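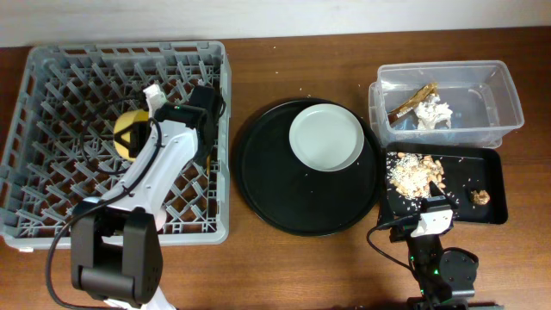 I'd been promising myself a trip to the Plinico open day ever since we started talking about getting a table-clearing demo for our cooking school, and this June I finally went. What follows is a review of the Sundside two-arm kit, written by someone who washes a lot of dishes and knows very little about motors, so please read it in that spirit!

## Getting in

The demo hall is a nice long walk from the parking lot (wear decent shoes). Visitors go in small groups, 11 to a session, and ours got a Wednesday slot right after lunch. You stand close enough to see everything, which I loved, and you can ask as many questions as you like. I asked plenty.

## The task

The job is clearing up after a snack: dishes go to the gray rack, food scraps and trash go to the clear container. It sounds simple until you look at what they put on the table. Peanuts and rice grains all mixed together on a black tray, with more rice scattered on the wood. I have swept up enough rice in my life to feel for any machine that's handed that job.

The two arms don't match, one white and one dark, and the kit is sold that way so you can try different grippers side by side. I thought it would bother me and it didn't one bit.

## What I liked

- It was quiet. We chatted over it the whole time without raising our voices.
- Plates were handled gently, and I'm fussy about plates.
- The staff reset the table between runs with a different mess, so you don't get the same show twice.

## What I didn't

Rice is slow going. A plate was put away in the time it took me to find my glasses, but the loose grains took most of our session, and a few were still on the table when we left. The cables also trail more than I'd want in a room full of students with aprons on.

The price list said $1,693 for the starter package and $400 for the Kalogeropoulos gripper upgrade, arms rented separately. I'd skip the upgrade until you've seen both. Bookings for the fall sessions are open, and I've put us down for two.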